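How do you get a plush bedspread to lie flat on a wide bed?

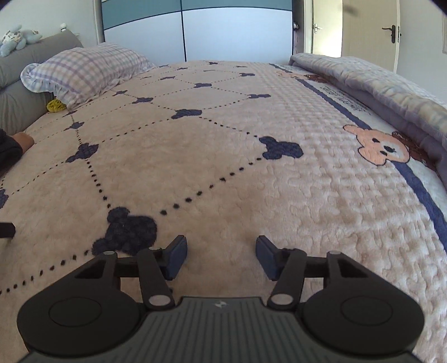
I put mine on every morning and one side always ends up longer than the other. It's beige with bears all over it, really soft, and I love it! But the quilted part puckers and I can't tell if that's me or the fabric. Any tricks for doing it alone?
Posted by Skustunen

Lepik
Oh, I love making a bed like this! Use the pattern — those dotted lines between the bear heads are your ruler. Pick a row of bears, line it up with the foot of the bed, then go to each corner and tug a little at a time. Don't yank from one side or the whole thing slides and you start over. And leave the puckers alone, quilting is supposed to do that. When it's in place, sweep your forearm from the middle out to the sides, all in the same direction so the pile doesn't look patchy. Takes me almost 300 seconds (yes, I timed it) and it looks great all day!

Wamunia
just shake it hard and let it drop, works for me

Drukbridge
Agree with Lepik about the corners! I'd add one thing — fold it in half lengthwise before you take it off at night. In the morning you lay the fold down the middle of the bed and open it out, and both sides hang the same. I've done it this way since August and I'm so happy with it. Wash it cool and skip the hot dryer, plush goes flat fast.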